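Can a Machine Do the Kitchen Yet? Notes from a September Visit

Posted in: Work and Machines

I have been asked on several occasions, most recently by my colleague Lovely Yap, to set down my position on household robots. The question is usually put in terms of dishes and laundry, and the person asking generally hopes to be told that the matter will be settled within a year or two. My position is more cautious than that, although it has moved since I last wrote on the subject.

My interest began on the shop floor. For a number of years I was responsible for the packing line at Palaniappan, where two fixed arms lifted filled cartons from a belt and placed them on pallets. They did so well. The cartons were all of one size, the belt ran at one speed, and a painted line on the floor kept people at a proper distance. When a carton arrived with a torn flap, the line stopped and a member of staff put it right. We recorded 47 such stoppages in the month before I left, and every one of them was cleared by hand in under a minute.

A kitchen offers none of those conditions. Objects are left where the last person put them down. Lids stand open, cables cross the worktop, and the item that is wanted is often behind another that is not. The jobs themselves are small, and a person does them while thinking of something else. It is for this reason that I now pay more attention to work done at ordinary counters, among coffee machines and kitchen roll, than to demonstrations on a bare bench.
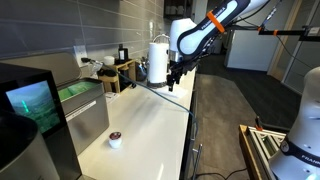
Is a robot arm worth buying for an ordinary household at present? Most households would be better served by a good dishwasher and a vacuum cleaner, as an arm still needs a trained person close by for much of the time it is working.

I should explain how I arrive at that view. Muthu Namboodiri, with whom I worked at Palaniappan and who has since moved to Drorcombe, keeps a careful log of chores attempted by machine. His most recent summary covered 300 attempts at simple kitchen tasks, such as picking up a small item and setting it down in a given spot. Of these, 229 were completed without help. I regard that as a respectable result. It would not, however, be acceptable from a kettle, and it would have closed our packing line before the morning break.

The remaining attempts are of greater interest to me than the successes. According to the log, the greater part were minor failures: an item gripped slightly off centre, a cup nudged out of reach, a long pause before a movement that never came. Breakages were few. The cost was chiefly in attention. A person had to be present, had to notice, and had to step in. Muthu put the average time for one small task at some 56 seconds, and I would ask readers to try moving a cup across their own worktop and compare.

There is also the matter of setting up. The Ornel trial, about which I wrote in the spring, allowed a full afternoon for preparation before any chore was tried. The Javlow team has since brought that down considerably, and I am told that their machine can be moved to a new counter between breakfast and lunch. I have not yet witnessed this and therefore pass it on with due reserve.

My recommendation to small workshops remains unchanged. Where the parts are alike and the place is fixed, a machine may be considered now, and the figures will usually support it. Where the work resembles a kitchen, with mixed objects and people passing through, I would advise waiting, and keeping a written record of which chores take up the most time.

Lovely has asked that I add a note on cleaning up spills, a chore I have left out entirely. I do not have figures I trust for it. Muthu has promised his next set of results before the end of the year, and I shall publish them with his permission when they arrive.

Filed under: robots, household chores, packing lines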